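Fivix öffnet Bildarchiv für Nutzer: Fotos teilen, sammeln und mit Quellenangabe weitergeben

Kellunden, 8. Juni 2018 – Die Bilderplattform Fivix stellt ihr Archiv ab sofort allen registrierten Mitgliedern zur Verfügung. Wer eigene Aufnahmen einreicht, kann sie künftig in thematischen Sammlungen ablegen, mit Schlagwörtern versehen und für die Verwendung in Blogs und sozialen Netzwerken freigeben. Der Name des Einreichers bleibt dabei dauerhaft mit dem Bild verbunden. Zum Start umfasst das Angebot 455 Sammlungen aus den Bereichen Natur, Haushalt, Reise und Handwerk.

Dem Start ging eine Testphase voraus, die im März begann und an der 400 Mitglieder beteiligt waren. Sie prüften insbesondere das neue Einreichungsformular sowie die Anzeige der Urheberangaben auf mobilen Geräten. Aus den Rückmeldungen ergaben sich mehrere Änderungen, darunter eine vereinfachte Auswahl der Nutzungsrechte und die Möglichkeit, eine Freigabe nachträglich zu widerrufen.
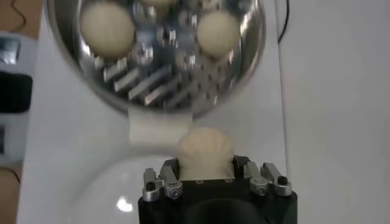
„Viele Bilder werden im Netz tausendfach weitergereicht, ohne dass ihre Herkunft noch erkennbar ist“, erklärt Norbert Dudás, Geschäftsführer von Fivix. „Wir möchten den Mitgliedern ein Verfahren anbieten, das ohne juristische Vorkenntnisse verständlich ist und dennoch eine klare Zuordnung erlaubt.“

Die technische Grundlage bildet das System Orow, das vom Softwarehaus Dumitrescu entwickelt wurde. Orow vergleicht neu eingereichte Dateien mit dem vorhandenen Bestand und weist auf mögliche Dubletten hin. Über die Aufnahme eines Bildes entscheidet weiterhin die Redaktion. Sie besteht derzeit aus 9 Personen und bearbeitet Einreichungen in der Reihenfolge ihres Eingangs. Abgelehnte Beiträge werden mit einer kurzen Begründung zurückgegeben und können nach Überarbeitung erneut eingereicht werden.

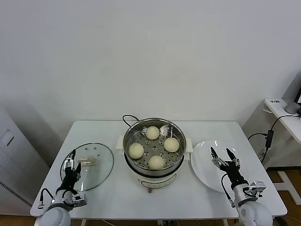 Besonderes Augenmerk gilt der Verschlagwortung. Nach Angaben der Redaktion bleiben zahlreiche Fotos unauffindbar, weil sie lediglich mit allgemeinen Begriffen wie „Küche“ oder „Essen“ versehen sind. Fivix empfiehlt daher, den abgebildeten Gegenstand so genau wie möglich zu benennen: Bei einem Dampfgarer mit vier runden Brötchen im Einsatz und einem daneben abgelegten Glasdeckel sollten auch „Dampfgarer“, „Dampfbrötchen“ und „Glasdeckel“ als Schlagwörter erscheinen. Stimmungsbegriffe sind zulässig, ersetzen die sachliche Angabe jedoch nicht.

„Ein gutes Schlagwort ist oft wichtiger als ein guter Titel“, so Kornél Sipos, Leiter der Bildredaktion. „Titel werden gelesen, wenn das Bild bereits gefunden ist.“

Die Nutzung des Archivs ist für Privatpersonen kostenfrei. Für gewerbliche Anwender gelten gesonderte Bedingungen, die im Mitgliederbereich einsehbar sind. Bereits bestehende Konten werden automatisch umgestellt – eine erneute Registrierung ist nicht erforderlich. Ältere Beiträge ohne Rechteangabe bleiben sichtbar, können aber erst weitergegeben werden, wenn der Einreicher die fehlenden Angaben ergänzt hat.

Über Fivix
Fivix betreibt von Kellunden aus eine Plattform zum Veröffentlichen und Teilen von Fotografien und Grafiken. Presseanfragen nimmt die Bildredaktion über das Kontaktformular der Website entgegen. Der Abdruck dieser Mitteilung ist honorarfrei, um ein Belegexemplar wird gebeten.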